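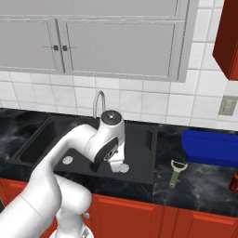 Figure 3. Kitchen counter with a black double sink, computer-rendered view.

3.2 Water use at the kitchen sink

Household water use was recorded in two districts, Clendville and Urholm, over the month of August. Each home kept a written diary of washing up, food preparation and filling of kettles and pans. The diaries gave 2054 usable entries for Clendville and 2051 for Urholm, so the two sets could be compared without weighting.

Homes with two basins tended to report shorter running times for the tap. Residents often washed in one basin and rinsed in the other, a habit already noted by Jakab in his earlier study of rented flats. The gap between single and double sinks was widest in larger households - those with five or more people - and almost vanished where a dishwasher was in daily use.

Diary entries were checked against meter readings in 16 homes. Agreement was good for washing up but weaker for food preparation, where entries fell short by up to 40 per cent. Short uses of the tap were probably left out. The figures for food preparation in Table 4 should therefore be read as lower limits.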